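Print this page | E-mail this page

Dried Flowers for Small Tables — session 4 handout
Levville evening course, Priterden Hall. Notes as of August 7, 2022 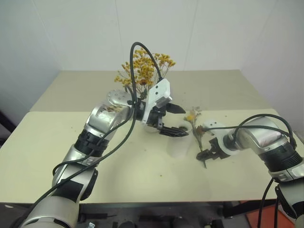 1. What we're covering

Small dried arrangements for a table. Small yellow blooms on thin stems, a little cup, a plain pale top underneath. Last session was hanging and drying, so not repeating that, see handout 3. Tonight is choosing stems, cutting, placing, looking after.

Bring your own snips if you have them. The hall pairs are blunt.

2. Choosing stems

Go through the bunch before you cut anything. Pull out:
- stems that snap when you bend them slightly
- heads gone brown all the way through (a bit of brown mixed in with yellow is fine, looks better in fact)
- anything smelling musty. Bin it, don't put it back with the others

Mustard yellow is the easiest colour to start on. Keeps well, goes with most rooms. Pinks fade quickest. White goes cream by November whatever you do.

Dyed bunches: check the dye doesn't rub off on your fingers. The Nuranine bunches on the side table are undyed. 299 for the small bunch on the order sheet, that's the item code and not the price, people asked.

3. Cups and vases

Small is harder than large. With a wide neck everything slides to the rim and you get a hole in the middle. Ways round it:
- a twist of chicken wire pushed down inside
- dry sand or fine gravel, two thirds up
- a rubber band round the stems, low down where it won't show

See-through or cloudy cups show the stems, so strip them properly and cut the ends level. Sand looks alright in these, wire doesn't.

NO WATER. Every term somebody fills the cup. Dried stems in water go soft and then they smell.

4. Cutting

Rule of thumb — tallest stem one and a half times the hieght of the cup. For a very low cup you can go to twice.

Cut long first. You can always take more off. Snip at a slant for foam, straight across for sand. Do it over newspaper or a tray, the bits go everywhere.

5. Placing, one stem at a time

a) Tallest in first, slightly back of centre.
b) Two or three shorter ones leaning off it, not all the same way.
c) Turn the cup a quarter. Look. Fill the gap.
d) Single stems held low, near the cut end, and lowered in. Don't grip by the head, the blooms crumble.
e) Stop before you think it's finished. Walk off, come back.

If a stem catches on its neighbours, lift it straight out and try from another side. Pushing just breaks both. Keep a spare stem or two to one side until the end.

Two groups on one table: make one clearly the larger. Put the little cup a bit in front, not level with it. Same flower in both is fine, saves thinking.

6. Debris

Dried heads shed. Small brown specks on a light table are normal the first day or so, after that it should slow down. Soft paintbrush, sweep towards you into a sheet of paper. Don't wipe with a damp cloth while there are bits about, they smear and stain pale tops.

Hairspray: one light coat, outdoors, arm's length. Let it dry before bringing it in. Keep well away from candles and heaters, sprayed or not, dried flowers burn very fast.

7. Looking after them

Out of direct sun. Away from the kettle and the bathroom. Dust with a hairdryer on cool, lowest setting. Replace when the colour has gone, there's no reviving it.

8. For next time

- one finished cup arrangement, any dried flower
- read Pace booklet, pages 286 onwards (the bit on wiring, skip the wedding section)
- think about a colour to go with yellow. Not orange please, we did orange to death last term

Practice stems are in the box by the door, take a handfull. Put the unused ones back dry and flat.

Print | E-mail to a friend
Shares: 286 | Comments: 2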